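How to set up a point-to-point wireless link between two buildings

Posted 13/01/2018 by Yến Doãn

A point-to-point link carries your network from one building to another without digging a trench. It suits a workshop at the end of a yard, a farm office, or a second unit across a car park. I have fitted a fair number of these in and near Skollville, and the steps below are the ones I follow each time. The example is a link of 274 metres between an office and a store, using a pair of 5 GHz Fledura radios, but the order of work is the same for most makes.

Before you buy anything

Stand where the first radio will go and look towards the second. You need a clear line between the two. A single tree in leaf can bring a 5 GHz link to a crawl, and a link surveyed in November may fail in June. If there are bare branches anywhere near the path, treat them as if they were in full leaf.

The radio signal also needs space above and below the straight line. This space is called the Fresnel zone and it is widest at the halfway point. For a path of 274 metres at 5 GHz it reaches nearly two metres from the line at the middle, and you want at least 60 per cent of that clear. A path that skims a shed roof will work badly even though you can see the far end.

Check the rules for your country as well. Some 5 GHz channels are for indoor use only, and others require the radio to listen for radar before it transmits. Set the country correctly in the software and it will offer only the channels you are allowed.

What you need

Two matching radios with their power injectors
Outdoor-grade Ethernet cable, solid copper
Shielded plugs and a crimping tool
Two wall brackets or short poles
Surge protectors, one for each cable entry
A laptop with an Ethernet port
UV-stable cable ties and self-amalgamating tape

Do not use copper-clad aluminium cable. It is cheaper, but it loses more voltage over a long run and the radio may restart when it is working hard. Keep each run from the injector to the radio under 70 metres if you can. The limit for Ethernet is 100 metres, but power over the cable is less forgiving on cheap injectors.

Step 1: Configure both radios on the bench

Do all the setting up indoors. Going up a ladder to press a reset button is a waste of a morning.

Put the radios a couple of metres apart, with the transmit power turned down to its lowest setting. At full power they can overload each other at this distance and give readings that make no sense. 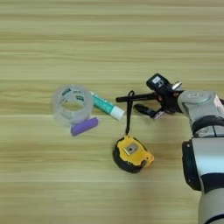 A roll of clear packing tape on the table.

Connect the laptop to the first radio through its injector and give the laptop a fixed address in the same range as the radio's default. Log in, change the password and update the firmware. Repeat for the second radio. Both ends should run the same firmware version before you go any further.

Now set the following:

First radio: mode set to access point, bridge
Second radio: mode set to station, bridge
Network name: the same on both
Security: WPA2 with a long passphrase, the same on both
Channel width: 40 MHz to begin with
Management address: a different fixed address for each, outside your router's DHCP range

Write the addresses down and stick a label on each radio saying which end it belongs to. Once they are linked, plug the access point end into your router and the laptop into the station end. You should get an address from the router and be able to open a web page. Leave the pair running overnight if you have time.

Step 2: Fix the brackets

Fix into brick or block, not into mortar and not into a fascia board. A board moves with the wind and the weather, and on a narrow-beam radio that movement shows up as a signal that wanders. Use a level on the pole in two directions. If the pole is upright, you can turn the radio left and right without changing its tilt, and aligning it becomes much easier.

Two people should be present for any work on a ladder. Keep well away from overhead power lines.

Step 3: Run the cable

Leave a drip loop just below the radio and another before the cable goes into the wall, so that rainwater falls off the lowest point. Drill the entry hole sloping slightly downwards to the outside and seal it once the cable is tested. Fit the surge protector close to the entry point and connect its earth wire to a proper earth. If you are unsure what counts as one in your building, ask an electrician.

Step 4: Align the link

Mount both radios pointing at each other by eye and return the transmit power to the level you need. Then work on one end at a time:

1. Open the signal page on the laptop or phone.
2. Turn the radio slowly to one side until the signal falls away.
3. Turn it back through the peak and out the other side.
4. Set it midway between the two points.
5. Do the same for tilt.
6. Tighten the bolts a little at a time, watching the reading.

Repeat at the other end, then go back to the first for a final check. Wait a few seconds after each movement, as the display lags behind. If the best reading is well below what the maker's calculator predicts, you may have locked on to a side lobe. Swing the radio further each way and look for a stronger peak.

Step 5: Choose a channel and test

Run a spectrum scan from both ends, as a channel that is quiet at one may be busy at the other. Pick the quietest one they share. On the Võ yard job we had to drop to 20 MHz wide to get away from a neighbour, and the link became faster for it.

Test with a file transfer or a speed tool between two computers, one at each end. An internet speed test will only tell you about your broadband. Then leave a ping running for an hour. I sent 3,235 pings over the Praker store link and lost 22, all during one burst, which I traced to a badly crimped plug. After a new plug the losses stopped.

Keep a note of the final signal level at each end, and save a backup of both configurations. Check the levels again after the first strong wind and retighten the bracket if they have dropped.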